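Cirkent 2 sample library: worth it if you already own the first one?

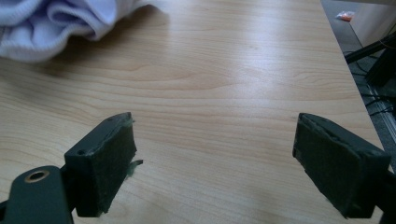
Does the new string library load in the free Gustov player, or do you need the full sampler?

It loads in the free player, as long as you've updated to the September build. The older player will show the library in the browser but the patches come up greyed out, and you'll sit there wondering what you did wrong, like I did for most of an evening.

slowbow_ohio
Thanks for that! I've had the first Cirkent since it came out and I use it on nearly everything, mostly little documentary cues and the church Christmas program every year. The upgrade email landed this week and I'm tempted, but I can't tell from the demos how much of it is new recordings and how much is the old stuff with a fresh coat of reverb. Has anybody here lived with it for a while? I'm mainly after softer legato violas. The ones in the first version always had that bump between notes when you play slowly, and I've spent more hours than I'd like to admit drawing volume curves to hide it.

pedaltone
I've had it for a couple of weeks and I'm very happy with it. The violas are the best part, so you're in luck. The slow legato is properly smooth now, and there's a knob for how long the slide takes, which I've mapped to my mod wheel's neighbor and just leave my hand on. The short notes are new as well (I compared them side by side with the old ones because I'm that kind of person) and there's a lot more wood in the sound, if that makes sense. It does take up a good deal more room on the drive. Mine sits on an external SSD and loads quickly enough that I've stopped making coffee while I wait.

marimbadad
I'm going to be the grump here, sorry in advance. I like the violas too, but the basses are the same recordings as before as far as my ears can tell, and the upgrade price isn't small. If you own Öberg Chamber already, I think you're covered for soft legato and you could save your money for something you don't have. I bought the upgrade on the first day and I've opened it four times since.

pedaltone
Fair enough on the basses, though I hear a difference in the close mics. We may have to agree to disagree! Öberg is lovely but it's so dry that I end up stacking two reverbs on it, and by then my poor laptop is wheezing.

slowbow_ohio
I don't own Öberg, so that's good to know either way. What is everybody running for memory? I'm at 16 GB and a full template already makes things crackle.

tapehiss_annie
Jumping in because I had the crackles too. Go into the Gustov settings and bring the preload buffer down if you're on an SSD. Then set your audio buffer to 500 or so while you're mixing, and drop it to 200 when you're playing parts in, or whatever your interface offers closest to those. I run Cirkent 2 alongside Rultelel for the choir sounds and it's been steady ever since. Also purge the mic positions you aren't using, please! The ambient mics load by default in every patch and they eat memory for breakfast.

marimbadad
Seconding the purge tip. I'll give them that much, the purge button is finally on the front page and you don't have to dig through three menus for it. I still say the basses are old.

tapehiss_annie
They might be! I hardly use basses, I write for high school choir and string quartet, so I can't settle that one for you.

pedaltone
One more thing before you buy, slowbow. The upgrade discount shows up only when you're logged in with the account that has the first version on it. I had an old email address on mine and had to write to support. They were very kind about it, but it took a few days, and the intro price ends 27th October.

slowbow_ohio
Oh, that's helpful, mine is almost certainly under my old work address. I'll write to them tonight. I think the violas have won me over, and I can keep using the old basses if they turn out to be the same ones anyway. I'll post a short clip of the slow legato once I've got it installed, crackles and all.

marimbadad
Post the basses too.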